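Chapter 4
Seeing from the wrist

By Ebere Abubakar and Wendell Strickland
Revised 18 Jun 2024 for the Mernville club course

What you need before starting: chapters 1 to 3, your Stolus login, a working copy of the Filali arm files. Paper and a pencil. If your login has run out see Wendell, not the help desk.

In chapter 3 you drove the arm from a fixed view. Room in front of you, arm in the middle, easy enough. Now the view moves to the wrist. Everything swings when the arm swings. Most teams lose a whole session to this and it is better to lose it now than in August at the Pletora Cup.

The club round is all done in simulation. No real arm until the second round, so get used to judging distance on a screen. Turn the wrist joint and the room tips over. Walls lean, shelves slide off to one side, and your idea of "up" is no use any more. Up for the gripper is whichever way the fingers point.

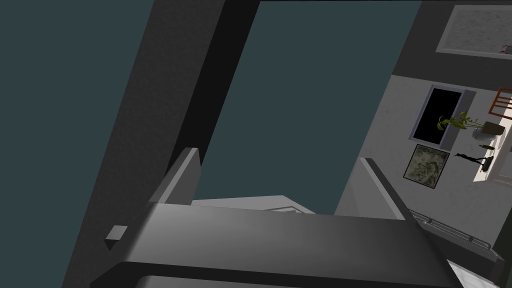
Fig. 4.1 Wrist view with the joint rotated. Note the slope of the handrail, right.

Try to say where the floor is in Fig. 4.1 before reading on. Write it down. Then look at the potted plant and the framed picture and see if you still agree with yourself. Things you already know the shape of are your best guide, a pot or a chair is worth more than a blank wall. The big dark beam behind the fingers tells you very little on its own.

Some words we use from here on:

Palm: the flat body the fingers come out of.
Finger: either of the moving parts. Left and right are always as seen in the wrist view, never as seen from the room. Last year's notes had this both ways, ignore them.
Gap: the space between the fingers.
Pad: the inward face of a finger, the bit that touches the object.
Approach line: a straight line out from the middle of the gap.

Learn them. The marshals use them on the headset and they wont stop to explain.

Now the approach line, which is the real subject of this chapter. Before you move forward at all, find the middle of the gap and ask what lies straight out from it. Not what is biggest on screen. What is on the line. In Fig. 4.2 the fingers are open and the gap is empty, and looking through it you get tiled wall and some of the blue panels. So anything you wanted from the right half of the view, where there is just a plain dark surface, would need a turn first and a move second. Teams do it the other way round, clip something, and blame the controls. Also use the pads: they are light grey against black fingers, so easy to pick out, and they show you which way each finger is leaning.
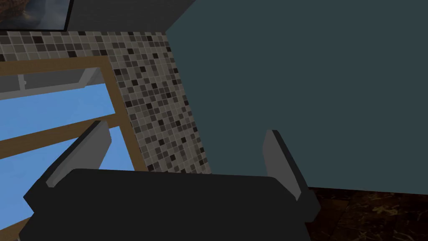
Tiles are useful for another reason. Small squares all the same size look smaller and more crowded as the wall runs away from you, so a tiled wall is a free depth gauge. Compare the lower part of the strip with the top of it. The dark surface next to it has no pattern at all and gives you nothing, you could be close or far and not know. When you plan a route, keep somthing patterned in view for as long as you can.

Warm-up, in pairs, one driving and one calling:

1. Load the practice room. Rotate the wrist 105 degrees and stop.
2. Caller names the floor, the nearest wall and one object on the approach line. Driver says nothing.
3. Rotate back. Check.
4. Swap and go again at 150 degrees.

Two turns each is plenty. Save the log when you finish, you need it for section 4.3.

4.1 Frames of reference

Every joint on the arm carries its own set of axes. We start with the two that matter most, base and wrist.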